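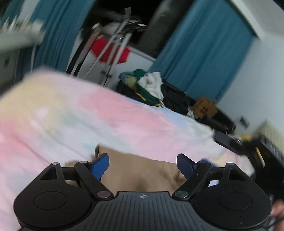

How many demonstrations per household does the policy need before adding more stops helping?
Thirty-four, on the bedding tasks, with the pose filter turned on.

From: Seul-gi Nam
To: maltudier-dev
Date: Wednesday, July 19, 2023
Subject: Re: [maltudier-dev] per-household saturation

Sang-wook Shin wrote:
> The curve in the April draft flattens at 34 demos per home. Is that
> before or after you drop the episodes with bad tracking? If it is
> before, I can't reproduce it. My run keeps improving up to 60.

After. We recorded 3073 episodes and the filter removed 174, nearly all for lost tracking when the gripper came close to a blanket and the wrist view had few features left. The draft leaves this out of the caption. I will fix it.

Two things to check on your side:

The split has to be by home. If you split by episode, the same bedroom lands in both train and test, and the curve keeps climbing for the wrong reason. Jin-sol hit this with the first Plodudden release.

Gripper width should be normalized per device. The two hand-held units do not close to the same zero -- the offset is small, but on thin fabric it decides whether the grasp command fires.

I have not tested whether 34 holds for rigid objects. I-seul has a kitchen set that could answer it, but the labels are still in the old Yeon format.

Please send your config, including the seed, and I will rerun it tonight.

Seul-gi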